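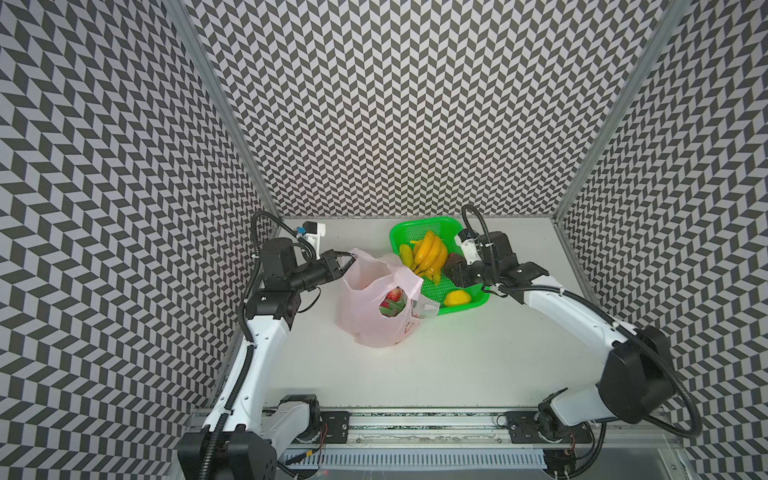
왼팔은 봉투 손잡이, 오른팔은 초록 바구니 안. 봉투에는 딸기와 잎채소가 들어 있음.

# 티켓 1234: 봉투 담기 작업 중 손잡이 놓침, 작업자 호출 과다

- **현장:** Liltgate 식료품 포장장, Putby 지점
- **설비:** 양팔 포장 셀 (공급 및 유지보수: Fendent)
- **접수:** Imogen Ackroyd (포장반)
- **담당:** Wayne Mellor (Fendent 지원)
- **상태:** 조치 완료, 후속 항목 1건 남음

## 접수 내용 (Imogen Ackroyd)

10월 들어 호출등이 너무 자주 켜집니다. 왼팔이 분홍 비닐봉투 손잡이를 잡고 있다가 물건이 어느 정도 들어가면 손잡이가 미끄러집니다. 그러면 봉투 입구가 주저앉고 오른팔은 멈춥니다. 오전조에서 주문 151건을 돌렸는데 18건에서 사람을 불렀습니다.

예전에는 포장대마다 한 명씩 서서 담았습니다. 지금은 한 사람이 셀 여러 대를 보면서 검수대 일도 같이 합니다. 호출이 오면 검수하던 것을 내려놓고 가야 하니 검수대에 주문이 밀립니다. 포장이 줄어든 만큼 걸어 다니는 일이 늘었다는 말이 반에서 나옵니다.

재시작은 화면에서 "계속"을 누르면 되지만, 봉투를 다시 세우고 손잡이를 물려 주는 것은 손으로 해야 합니다.

## 1차 확인 (Wayne Mellor)

원격으로 로그를 받아 봤습니다. 정지 18건의 내역은 다음과 같습니다.

| 원인 | 건수 |
|---|---|
| 왼쪽 그리퍼 손잡이 이탈 | 13 |
| 오른쪽 그리퍼 과일 파지 실패 | 5 |

파지 실패는 재시도 횟수를 다 쓴 뒤 정지한 것이고 오류 코드도 정상 범위입니다. 손잡이 이탈부터 보겠습니다.

현장에 요청드린 사항:

1. 양쪽 그리퍼 손가락 안쪽 면을 마른 천으로 닦고 결과 알려 주기
2. 봉투 납품처나 품번이 바뀌었는지 확인
3. 작업자가 봉투를 물려 줄 때 손잡이의 어느 높이를 잡게 하는지 확인

## 현장 회신 (Şükran Kozan, 오후조)

1번은 했는데 차이 없습니다.

2번, 봉투가 바뀌었습니다. 창고에 물어보니 10월 입고분부터 Dobson 제품입니다. 만져 보면 전에 쓰던 것보다 얇습니다. 포장반에는 따로 공지가 없었습니다.

3번은 사람마다 다릅니다. 저는 손잡이 중간을 물리고, 오전조는 끝 쪽을 물린다고 합니다. 교육받을 때 높이 얘기는 없었습니다.

## 2차 확인 (Wayne Mellor)

봉투가 얇아졌다면 이탈이 늘어난 것이 설명됩니다. 파지력 설정이 이전 봉투 기준으로 고정되어 있고, 얇은 비닐은 같은 힘으로 잡아도 손가락 사이에서 밀립니다. 잡는 높이도 영향을 줍니다. 손잡이 끝만 물리면 닿는 면적이 작습니다.

손목 쪽 화면도 같이 봤습니다. 점검할 때는 이 각도에서 비닐이 손가락 둘레에 뭉치는지, 바구니 앞쪽을 얼마나 가리는지를 보면 됩니다.
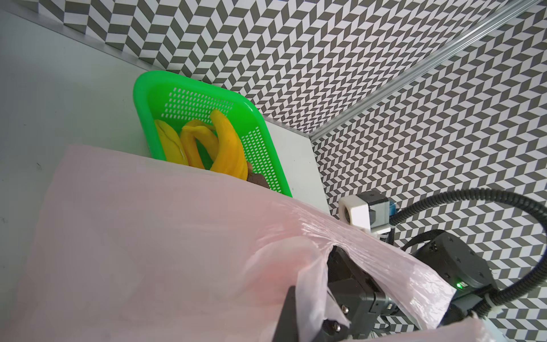

봉투가 바구니 앞을 가리면 바구니 앞쪽 모서리에 있는 작은 품목의 인식 점수가 떨어집니다. 파지 실패 5건도 모두 앞쪽 모서리 품목에서 나왔습니다. 두 문제를 따로 보지 않고 봉투 위치를 먼저 고치기로 했습니다.

## 조치

- 왼쪽 그리퍼 파지력 프로파일을 "얇은 비닐"로 변경
- 봉투 시작 위치를 바구니 바깥쪽으로 이동
- 손잡이를 놓치면 바로 호출하지 않고, 봉투 입구가 열려 있을 경우 왼팔이 한 번 다시 잡도록 변경
- 바구니를 채울 때 작은 품목은 앞쪽 모서리를 피해 놓기 (사람 작업)
- 손잡이는 중간 높이로 물리기, 양 조 동일

마지막 두 가지는 Ashley Whiteley 반장이 조 교대 때 직접 보여 주었습니다. 종이 안내도 셀 옆에 붙였습니다.

## 조치 후 확인 (Ashley Whiteley)

변경한 설정으로 한 조를 돌렸습니다. 손잡이 이탈로 사람이 간 것은 두 번이고, 나머지는 왼팔이 다시 잡았습니다. 과일 파지 실패 호출은 없었습니다. 검수대 밀림도 그 조에서는 없었습니다.

작업자 의견 두 가지를 같이 남깁니다.

- 호출이 줄어든 것은 좋으나, 팔이 다시 잡는 동안 가야 하는지 기다려야 하는지 알 수 없음. 호출등 색을 따로 써 달라는 요청.
- 봉투나 바구니 같은 자재가 바뀌면 포장반에도 알려 달라는 요청. 손으로 담을 때는 얇은 봉투가 와도 그냥 알아서 담았는데, 지금은 설정을 바꿔야 함.

두 번째 건은 구매 담당 Kanokwan Kongkaew에게 전달했고, 자재 변경 시 포장반과 Fendent 지원을 수신인에 넣기로 답을 받았습니다.

## 남은 항목

- [x] 파지력 프로파일 변경
- [x] 봉투 위치 변경
- [x] 양 조 손잡이 높이 통일
- [x] 자재 변경 공지 수신인 추가
- [ ] 재파지 중 호출등 노란색 점멸 (다음 소프트웨어 배포에 포함, 담당 Wayne Mellor)

호출등 건이 배포되면 Imogen이 오전조에서 확인한 뒤 티켓을 닫습니다. 그 전까지는 호출등이 빨간색으로 계속 켜져 있을 때만 셀로 이동해 주세요.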